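Tadberg Guest Rooms
Home | Rooms | Rates | About Us | Contact

About us

Tadberg began with three spare rooms above the old Tymoshchuk bakery and a cupboard full of borrowed sheets. We have nine rooms now, and we still fuss over each of them the way you'd fuss over the spare bed when your aunt is coming to stay.

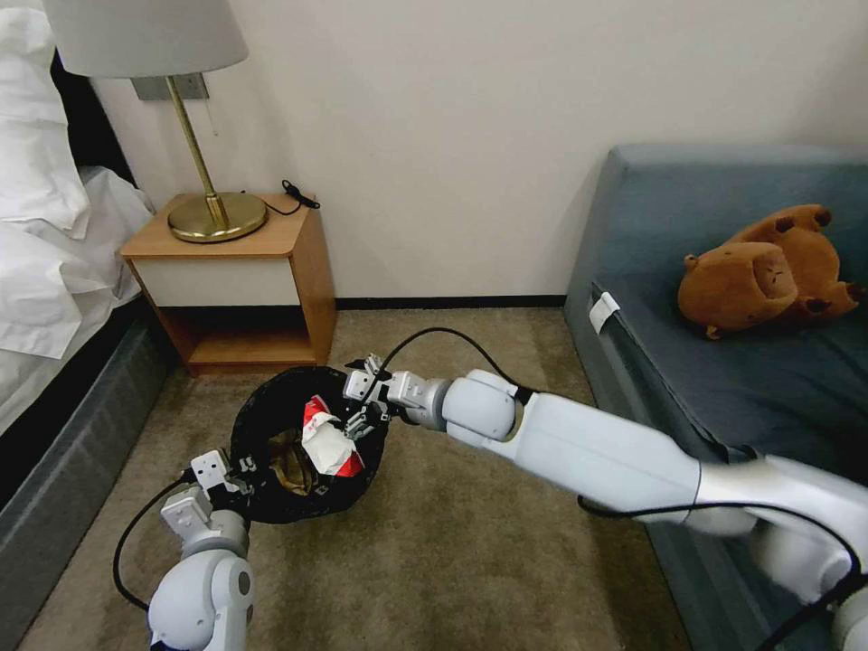

2 min read

Our rooms are simple, and we like them that way. You get a proper bed with white bedding, a little wooden nightstand with a drawer and a shelf for your book, a lamp you can read by, and a sofa for putting your feet up (or for your suitcase, we know how it goes). The colours are quiet greys and creams, with carpet underfoot for those chilly April mornings.

Most of our day goes into tidying, and we're rather fond of it. We start with the rubbish, so wrappers and paper bags come up off the carpet before anything else is touched. Then the bed is stripped, the drawer is opened and checked for forgotten chargers, and the lampshade gets a dusting.

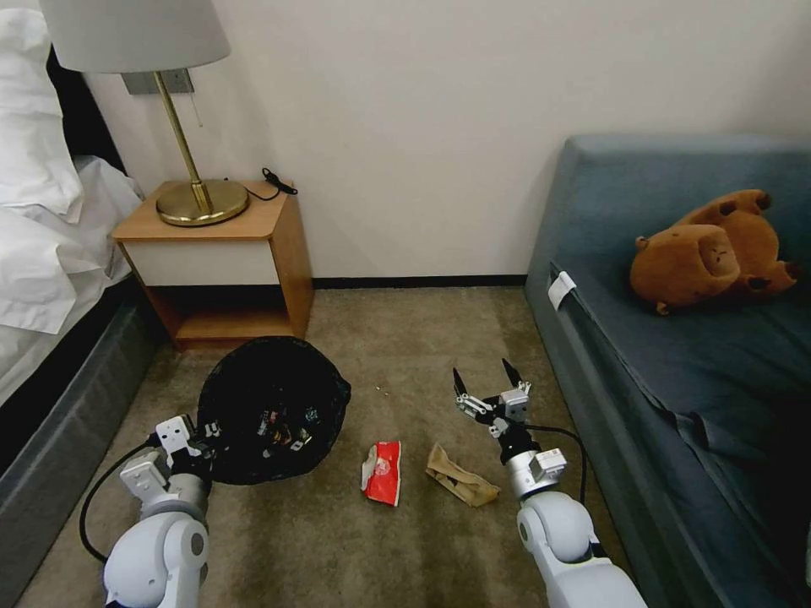

Vacuuming comes last, working back from the nightstand towards the door, and after that we go round once more for the crumbs that always seem to hide beside the bed. It's slow going on a full day, but we'd sooner have you wait ten minutes over a cup of tea in the front room than walk into a room half done!

We look after the linen for our neighbours at Raretti as well, 91 sets of it at last count, so if you hear the dryers humming in the afternoon, that's us.

Check-in is from 3 p.m. Ring the bell at 315 Grira Street and give us a moment to come down the stairs.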